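Looking after the hand-held grippers at Plomia

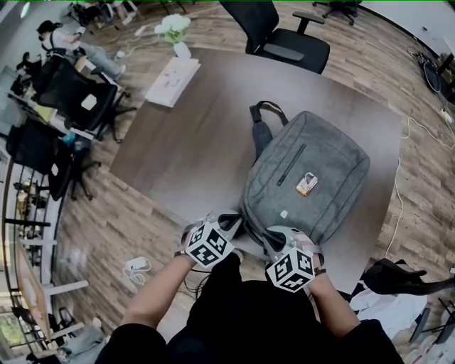
Words: Booker Haverford | Workshop notes, August

The Plomia pair is back in use on soft goods, starting with a grey backpack laid flat on the big table. Each gripper carries a white cube with black markers, and the markers need to stay clean. Wipe them with a dry cloth before every session and replace any that are scuffed.

Check the straps next, then the curved grey fingers. We change the fingers after 1000 grasps; the present set has done 393. Keep the cables clear of your sleeves.

Spare fingers are in drawer 29. Rätsep has the key until 2 pm.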